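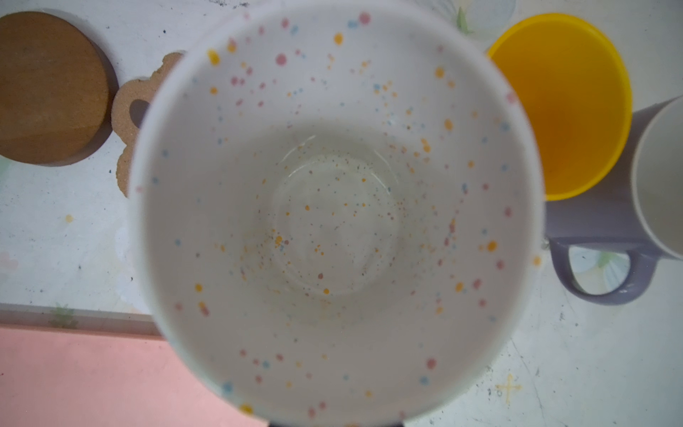

# マグカップの茶渋を落とす

毎日使うカップは、洗剤で洗っていても内側に茶色い輪が残ってくる。研磨剤入りのスポンジでこすると釉薬に細かい傷がつき、次から汚れが入りやすくなるので、つけ置きで落とす。

## 用意するもの

- 粉末の酸素系漂白剤
- 50℃前後の湯
- 深めのボウル
- やわらかいスポンジ

## 手順

1. カップを中性洗剤で洗い、油分を取る。
2. ボウルに湯512mlを入れ、漂白剤を小さじ1溶かす。
3. カップを横に倒して沈める。湯が足りなければ、同じ濃さで足す。
4. 90分置く。
5. 取っ手の付け根と高台をスポンジでなで、流水ですすぐ。
6. 伏せずに、口を上にして乾かす。

塩素系の製品とは用途が違うので、容器の表示を確かめること。酸性の洗剤とは混ぜない。金彩や銀彩のあるもの、上絵付けのものは色が変わることがあり、重曹のペーストを指につけて軽くこするだけにする。

## 落ちないとき

一度で薄く残った場合は、湯を新しくして2から繰り返す。4回やっても変わらない線は、汚れではなく貫入に色が入ったものと考えてよい。使うのに支障はない。

木のコースターは一緒につけず、固く絞った布で拭いて陰干しする。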